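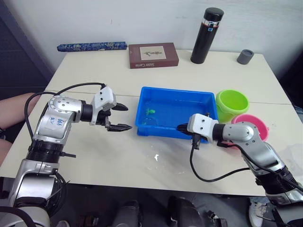
Water Play on a White Table: What I Learned About Trays, Spills and Small Green Toys
Project report by Shanti Grewal

I picked water play for my early learning project because I loved it as a kid and figured it would be the easy one. Ha! I had the whole thing down as a bit of pouring and splashing, and then I spent most of the term thinking about puddles.

The question I started with back in February was pretty simple. Can you run a decent water activity on an ordinary indoor table, using only a shallow tray and a few cheap plastic things, without the floor ending up soaked? My supervisor wanted me to look at proper water tables too (the Prindholm one costs 316 dollars, so that was a short conversation). I set myself a limit of 39 dollars and went looking for bright colours.

A blue tray was my favourite find. Clear water looks great over a blue bottom, and a little green toy really stands out against it. I'd tried a Dondach baking dish at home first and it was so deep and grey that my cousin's little boy lost interest before I'd even sat down. Shallow sloped sides are friendlier for small hands, but they also let the water out the second anything gets moved quickly, so you win some and you lose some.
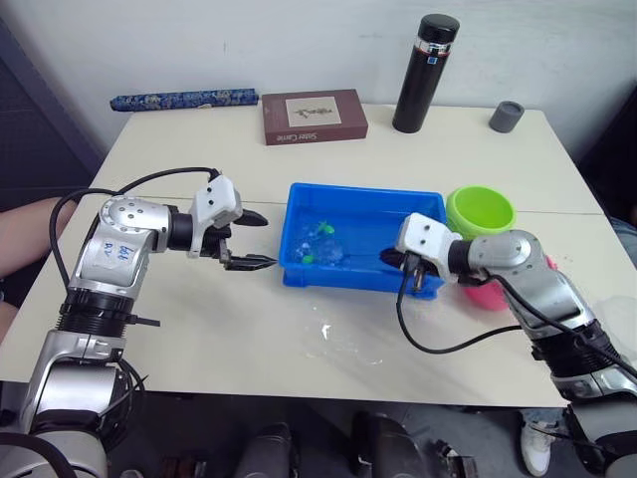 Pretetti, July 27, 2024

Tray day! The water was in, and there was a wet patch on the table in front of the tray, which is where I always seem to get one. On a white top it shines like mad, so at least you can find it with a cloth. I've started folding a towel along the near side before I pour, and I'd tell anyone else doing this to do the same.

Two green toy pieces in the tray, plus some clear bubbly bits down near the front. I'm in two minds about the clear bits. They're pretty, but see-through things in clear water are hard to spot, and for the youngest kids I'd stick with solid colours. The green and the pink containers stay beside the tray, close enough for scooping — I had them on a separate shelf for the first 7 sessions of planning and it was a pain.

For the next version I want to measure the water properly. I've been filling by eye, and I think 300 mL less would save a lot of mopping. I'd also like to borrow the Jacquet mat from the art room and see if it grips when the table's damp. Still to write up: the toy drying rack, and my notes on sleeves.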